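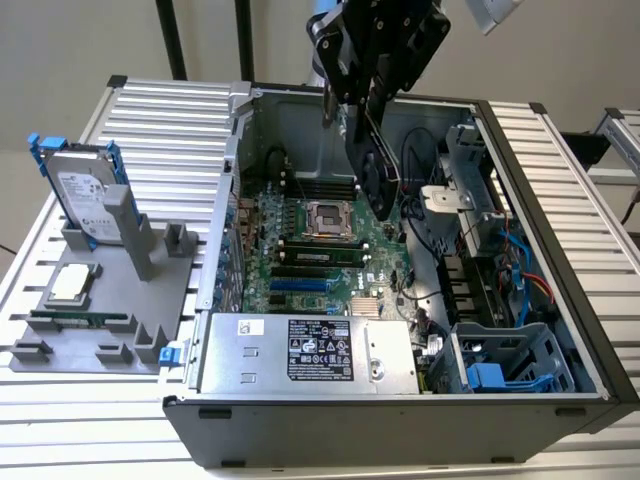

The visitor rules at Prindell run to 17 pages, and you sign for them before you get a badge. I read all of mine in the foyer, having arrived early, and was later told that this put me in a small minority.

The occasion was the spring open day at the Hirnden building, Mar 25, 2022, advertised as "Safe Practice in Robotic Assembly". Those of us who turned up were mostly people who write procedures for a living, and the catering had been budgeted accordingly.

Murdo Haldane took our group around. He looks after the cell rules, and his first one is painted on the floor: a yellow line you don't cross while the arm has power, whether or not it's moving. Someone asked about leaning. Leaning is covered on page 4.

The job at the bench is desktop computers, the kind every office had under every desk. Memory, processor and drive wait in a printed fixture beside the case, and each part has its own place. Haldane's view is that the fixture is the real standard and the written one is commentary. If a part is in the wrong pocket, the run doesn't start, and it doesn't matter who is visiting from head office.
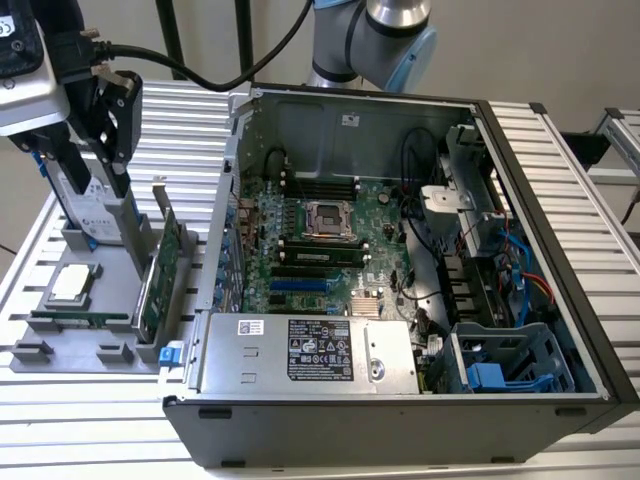 The electrical rules are shorter and he is stricter about them. Mains lead out of the power supply and hung on the hook before a case goes on the table. Wrist strap for anybody handling a board. Processors by the edges only, socket lever up before the part comes near it, and no fingers in the socket for any reason, including "just checking". That last phrase is quoted in the rules, so I assume there was an incident.

Cables got a long discussion. Ľubomír Procházka, who wrote the checklist, wants loose ones dressed clear of the gripper's path every time a case is changed over, and signed for. A woman from Drummond said her site had tried that and ended up with beautiful signatures and the same cables. Procházka said theirs had 61 items on it until November, and people ticked it like a lottery form. It's now down to a single side of paper. I asked for a copy and was given a form to request one.

My own complaints are minor. The e-stop is well placed for a right-handed person of Haldane's height. The sign-in sheet asks for footwear type but has no box for it. And the question session was held in a room for 200 with nearly everyone in the back two rows, so the microphone did more walking than we did.

Next visit is Grokville, where I'm told the rules are in a binder and the binder is locked up. Bring closed shoes.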